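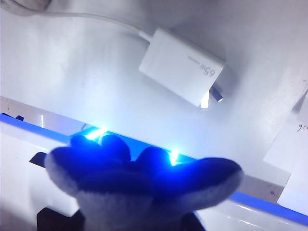 Can a robot tidy a desk yet?
Partly. Urio can pick up a soft toy and hold it. Cables are harder - a charger lead bends a new way each time.

Can it handle fruit?
An apple is a fair test, being smooth and round. Out of 211 tries at the Susik bench, 18 ended with a drop. 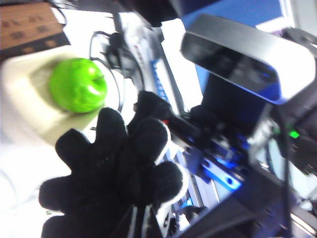 Is it faster than I am?
No. Clearing one desk takes the robot 13 minutes. Elsie Rakena, who runs our tests, does it in two.

What is still in the way?
Clutter. A keyboard, a bowl and a calendar leave little room to reach between them.

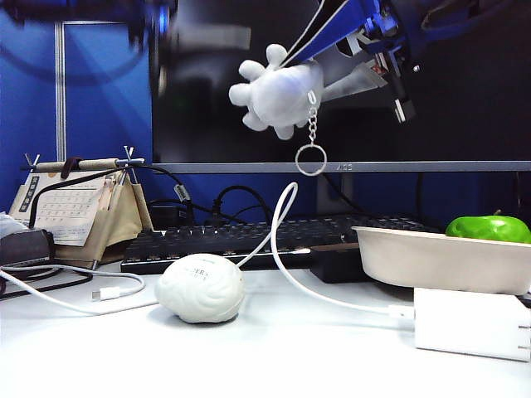
Can I buy one?
Not yet. Iltatix will post news on this page in August.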